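I bought the Dandholm folding board in March, mostly because my T-shirt pile had started sliding off the shelf every time I opened the closet. It's a flat plastic thing with hinged flaps: shirt goes face down, flip left, flip right, flip up, done. Mine cost 30 dollars, and I've used it nearly every week on the end of my bed, so I figure I've earned an opinion!

For plain tees it's great. They come out the same width and they stack, and I can pull one from the middle without wrecking the rest (my old method was more of a roll and a prayer). Big dark pieces are where I slow down, because I like to open them all the way out over the edge of the bed and get the corners sorted first. 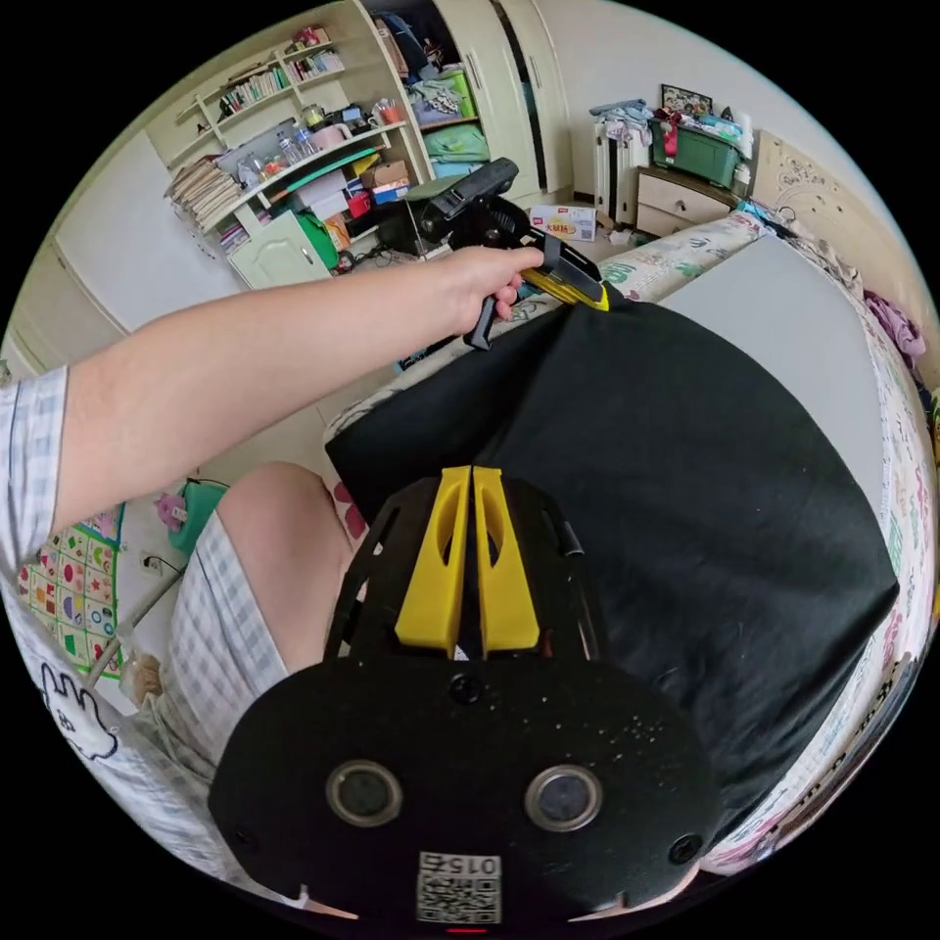
## Long sleeves and hoodies

The little booklet says to lay the sleeves straight down along the sides. I tried it and got lumpy shoulders every time. My friend Renato Huenchumán folds the sleeve in across the chest before he does anything else, and I've switched to his way. The fold stays flatter and the whole shirt ends up small enough for a drawer.

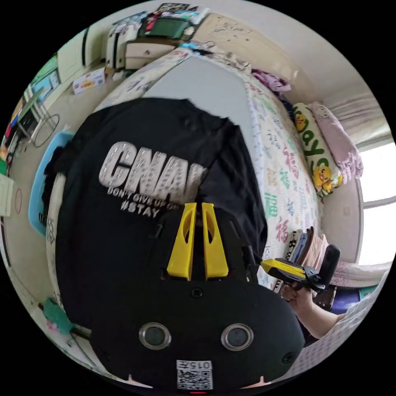 I still wish the board were a couple of inches wider, though. Anything over a large hangs off both sides and you end up finishing by hand, so for hoodies I skip it completely. The hinges have held up fine, the flaps click a bit, and it slides under the bed when I'm through.

I looked at the Vesell one too, but it was 80 dollars and I couldn't see what the extra money was for. Four stars from me, and I'd buy the wider size if Dandholm ever makes one.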